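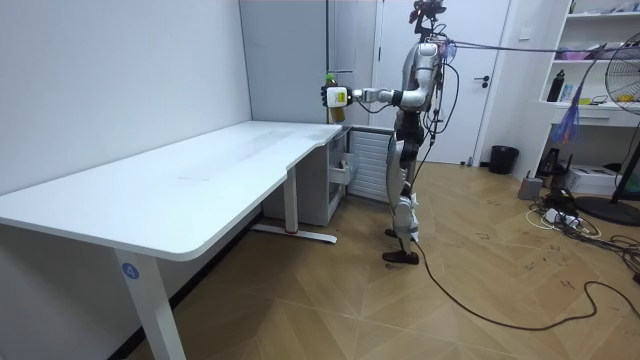 A bottle in the hand, at the corner of the desk.

Every gripper vendor has a number. Brurkon has 300, the newtons its fingers can squeeze. Liew has 1303, a part count, offered as if I should be pleased about more things to lose behind a radiator.

I've spent most of September comparing hands, and I'd trade all those numbers for one honest afternoon with a soft drink bottle. A steel block is a flattering thing to grip. A plastic bottle gives, slides and sloshes, and it costs so little that the people selling hands seem embarrassed to be seen with one.
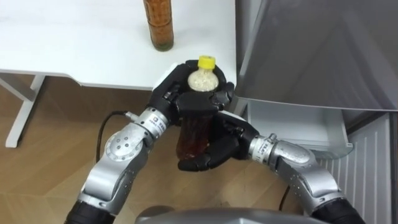
Jae-hoon Yoon disagrees. He wants 200 picks of a standard cylinder, logged, before anyone talks about drinks. Rasmus Mets would settle for 100 and go home. Both are better engineers than I am – and both, I notice, open their bottles with two hands.

So my modest proposal is to put the second arm back in the tests. Banano's sheet covers one hand, and so does Borau's. Ask either firm what happens when the left hand has to give something to the right and you get a long pause, then an offer to send the brochure again.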